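Reuse of Small Plastic Waste at Our School in Vallora
Group 3: Nelli Oksanen, Anderson Lins, Zuleica Dantas

2. What we collected

We placed three boxes near the workshops in December and asked the students to put there any plastic parts which they did not need. In total we received 128 items. Most of them were bottle caps, broken pen bodies and spools. We cleaned the items by hand with warm water and sorted them by size.

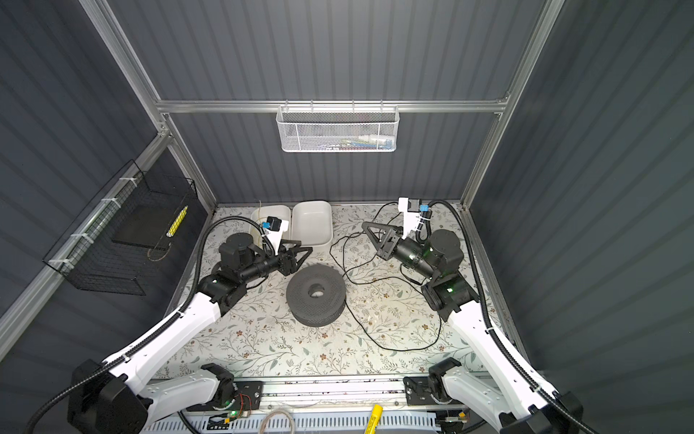
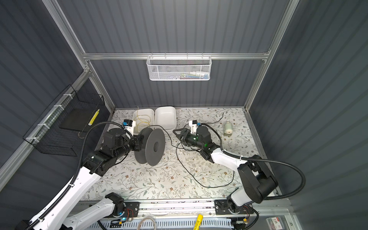
Figures 2 and 3. A dark gray spool, lying flat (Fig. 2) and held upright (Fig. 3).

The spools were the most difficult for us. They take much space in the box, and the local recycling point accepts only 17 kinds of packaging, so a spool is refused. Anderson suggested using them as holders for yarn and cable in the textile class. Our teacher, Jarmila Kolář, allowed us to test this for one month.

3. Costs

The boxes and labels were paid from the class budget. We did not buy any machine for melting the plastic, as the cheapest one cost 3,000 and our limit was 1,000. This part of the plan is left for the next group.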